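Thread on what changed for the people on our sorting floor after Jurnholm put in the garment handling cell. I run process engineering there. Long, mostly about staffing and workflow, few opinions.

Background. Jurnholm takes in used workwear and outdoor clothing, grades it, and sends it on for repair, resale or fiber. Before the cell, every piece was picked out of a bin, spread on a table, checked on both sides and dropped down a chute. One person did all four steps.

The cell does the first two. It picks a piece up and spreads it. A person still does the check and the grade. We tried machine grading with the Flornach software in the spring and dropped it. It was fine on clean cotton and bad on anything with a pattern.

Picking cloth is a hard problem because cloth has no fixed shape. A box has a top. A shirt in a pile has folds, and the folds move when you touch them. The controller looks for a ridge it can close on, closes, lifts a little, and checks whether it has one layer or several. Several layers means put it down and try again.

Cycle time. A practiced sorter takes 20 seconds for pick and spread. The cell takes 30 on a good piece and 50 on a bad one. It is slower than the person it assists, and management knew that when they signed. The case for it was wrists and shoulders.

The reach into the bin was our worst injury source. Deep bin, heavy wet-weather jackets, same arm all shift. Mireille Vidal, our shift lead, had been writing that up for years, with sketches. The bin reach is now gone from two of the tables, and people rotate through those.

So what do people do with the time. At first they waited. A grader would finish a piece and stand there while the gripper made a second attempt. Waiting on a machine is tiring in its own way, and we heard about it quickly.

Fix: one grader now covers 2 cells. With both running there is nearly always a piece ready. When both stall at once, the grader pulls from a manual bin kept at waist height. That bin was Mireille's idea and it did more for throughput than the last software update.

The job title changed from sorter to cell operator. The pay grade moved up one step, but only for people who had passed the fault-clearing training. Four people on nights hadn't been offered the training by then. That was a scheduling mistake on our side and it took until June to correct. I would do the training first next time.

Fault clearing, for those who asked what it is. Stop the cell, wait for the light, open the gate, free the cloth, close the gate, restart. Most faults are a drawcord or strap caught on something. Buttons are fine. Velcro is not fine.

Finger pads are the consumable. They pick up lint and lose grip, and the first sign is a piece slipping during the lift. Operators wipe them at the start of a shift and again after break. We had this down as a maintenance task originally. It made no sense to call a technician for a wipe.

Spare pads come from Wongsuwan. Lead time is long, so keep a box on the shelf. We ran out in April and did a full shift by hand. The older hands were quite cheerful about it.

Something I underestimated: people used to talk across the tables. The gates and the spacing put an end to that. Two operators asked to move their stations so they face each other. We did it over a lunch break with a pallet jack and longer cables. No measurable effect on output, and I'd still do it again.

Another one. Sorters know cloth by hand. They could tell a rotten seam from the pull of it before they saw it. When the cell does the spreading, the grader loses that first touch. Missed seam defects went up in the first weeks. The check now includes a tug at both shoulders and the crotch seam, written into the card.

New starters are the open question. They used to learn fabrics by handling a few hundred pieces. If they start on a cell they handle each piece once, already spread. For now everyone does their first month at a manual table. Finance doesn't love it.

Logging. Every failed pick is stored with the operator's note, if there is one. Notes are optional and can't be used in reviews. That was put in writing before go-live, at the operators' request. We got far more notes once it was in writing.

The notes go into Prunik, our ticket tool, where I read them in the afternoon. Typical entry: "grabbed two, let go, grabbed two." Useful. Another: "hates hoods." Also useful, and correct.

Headcount on the floor is the same as before the cell. I'm asked this every time I post. I can't tell you what it will be in three years and I don't believe anyone who says they can.

Two close-ups from the gripper side, dark cloth and patterned cloth. 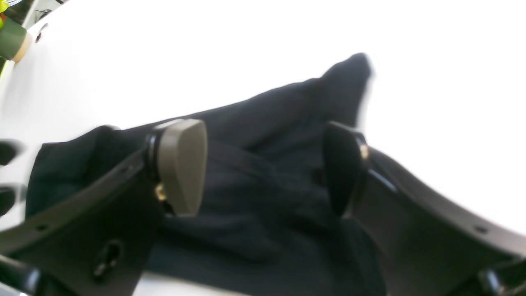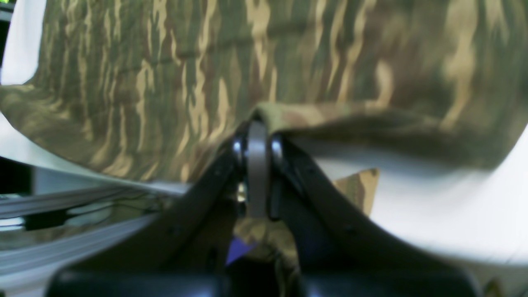
Wrist camera views. First: navy garment between the finger pads. Second: camouflage fabric, with a fold raised over the gray plate.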